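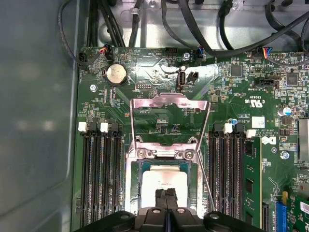 The court office at Eltimgate wrote to us in the spring that the new order register had already saved its staff one very awkward afternoon, and that they would like every division to have it before the next term opens. We were so pleased with that letter that we have put it first in our report to you, ahead of the budget lines and the timetable, and we hope you will forgive us for it.

Progress report to the Rulside Fund
Court Records Integrity Project
Prepared by the project office, Drokano Legal Trust
24 Jun 2021

Dear friends at the Fund,

When you agreed to support this work, you asked us to keep the reports plain and to tell you about the difficulties as well as the good news. We will do our best on both counts, although those of you who know us will also know that we are not always brief!

As you will remember, the project grew out of a simple worry. A judge gives an order in open court, a clerk types it up, somebody checks it, and some time later it goes onto the public site. At each of those steps the wording can change, by mistake or otherwise, and until now there was no easy way for a lawyer or a member of the public to find out when a change was made and on whose say-so. The register keeps each version of an order from the first typed draft onward, with the name of the person who saved it and the time.

In this period we brought 17 courtrooms onto the register, all of them at Eltimgate and Memon. The staff there entered 919 orders. Of these, 7 were flagged because the published text did not match the text the judge had signed. We looked into each one with the registrar's office. Most were small things (a wrong case number, a missing date for the next hearing), but one had dropped the line requiring a party to appear in person, and we were very glad to see it put right the same day. The registrar has asked for a written note on that one, and we will send you a copy once the court has cleared it.

Training has gone more slowly than we planned. We had promised you 300 trained staff by this point, and we are short of that, mainly at Memon, where the court sat through what was supposed to be its quiet spell and people simply could not be spared. We have moved the remaining sessions to the early mornings, with breakfast provided, and the sign-up sheets look a good deal healthier now. The breakfasts come out of the travel line, which was underspent, so there is no extra request to you here.

We also had a long and friendly disagreement with the bar association over who should be able to see the earlier drafts. The lawyers wanted full access, while the judges felt that a draft is a private thing until it is signed. For now, parties to a case may ask to see the history of a signed order, and drafts stay with the court. It will be looked at again in November.

Still to do before our next report: finish the Memon training, agree the rules for sealed cases, and settle how long the old versions must be kept. We would welcome your thoughts on the last of these, as your own legal team raised it at the start and we have not forgotten.

With our warm thanks, as always,

The project office
Drokano Legal Trust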